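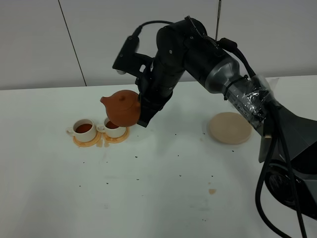

Ollcombe clay teapot, with two off-white cups on round wooden coasters. Cups and coasters sold separately.

Ollcombe Clay Teapot, Reddish-Brown

I've been selling teapots at Vuterska long enough to be fussy about them, and the Ollcombe is the one I take home when my sister visits. It's squat and round with a matte finish that feels lovely in the hand (glossy pots always show my fingerprints), and there's a little rounded knob on the lid that's easy to grab. The lid sits close, so it doesn't rattle when you tip the pot.

Maximiliano Segura makes these for us in small batches. The first lot came in back in September and went so fast I didn't get to keep one!

How much does it hold? Enough for two decent cups. If you pour for a crowd you'll want the bigger Arroyo pot, but for a pair of tea drinkers this is just right. I like a strong black tea in it, brewed until it goes that deep reddish brown.

A word on pouring. The spout is short and tapered, and it likes a steady, medium tilt. Go too slow and you'll get a dribble down the front, so keep a cloth handy the first few times. I still leave the odd drop on the table when I go from one cup to the next, and I've had mine 2 years.

The clay is unglazed, inside and out. Rinse it with plain hot water and let it dry with the lid off. No soap, please, and no dishwasher. It will darken a bit with use, and I think it looks better for it. Keep it off the stove too.

The off-white cups are our Vommont cups, straight-sided with a small looped handle. They hold 200 ml each and they're fine in the dishwasher. The light tan coasters are a touch wider than the cup base, so there's a rim left over to catch a drip, if your aim is better than mine.

Teapot: $132
Vommont cup: $8 each
Shipping is included on the teapot. We wrap the lid on its own, so check the packing paper before you throw it out.

Next batch ships November 6, 2018. If you'd like one put aside, drop a note to Odair Prado at the shop and he'll add you to the list. Color varies a little from pot to pot, so tell him if you'd like a redder one or a browner one and he'll have a look through the shelf for you.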